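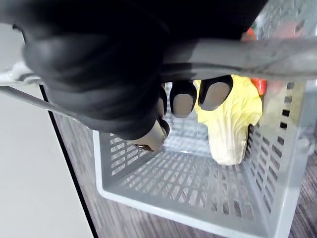

4. How shoppers talk about ripeness

I came to this part of the study with a hunch I was pretty fond of, namely that people judge a tomato by its color and then make up the rest. The interviews didn't really back me up. I talked with 33 shoppers at the Prikel store in Fogh, most of them on a Wednesday (the slow day, when people will stand and chat), and I asked each one to tell me how they knew a piece of produce was ready to eat. I left the question that loose on purpose. Halfdan Toft, who coded the transcripts with me, thought it was too loose, and we still argue over it!

Color words came up all the time, sure, but mostly as a way of ruling things out. "Too green" was common and "too red" almost never was. What people wanted to talk about was give, meaning how much a fruit pushes back when you press it. They had a huge vocabulary for this and hardly any of it overlapped. One woman said a good tomato should feel like an earlobe. Another said the heel of your hand, and then spent quite a while showing me which part of the heel. 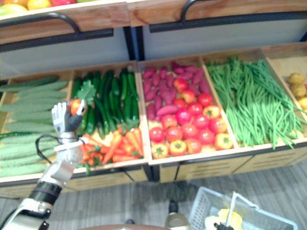

The touch words also changed with the meal. If dinner was tonight, "soft" was praise; if dinner was on the weekend, the same person would use "soft" as a complaint, sometimes inside one sentence. We had started out coding each word as positive or negative, and we had to throw that out and start over with a code for time (tonight, later this week, no plan). Figure 6 shows the words sorted the new way, and I think it's a lot easier to read than our first try.

Figure 6. Touch words used by shoppers, grouped by when they planned to eat the produce.

Smell was the surprise for me. Only 5 people brought it up without being asked, and all of them were talking about melons. Once I asked directly, though, 30 of the 33 had something to say, and they said it with real feeling. My guess is that smelling food in a store feels a bit rude, so it doesn't come to mind as a proper answer.

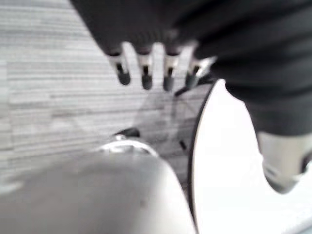

Toft reads it differently. He thinks smell belongs to the kitchen in people's minds, and that we would have heard far more about it if we had done the interviews at home. I can't rule that out. We did all our talking in December, too, when the tomatoes don't smell like much of anything, and I'd love to run the same questions again in late summer before leaning too hard on either reading.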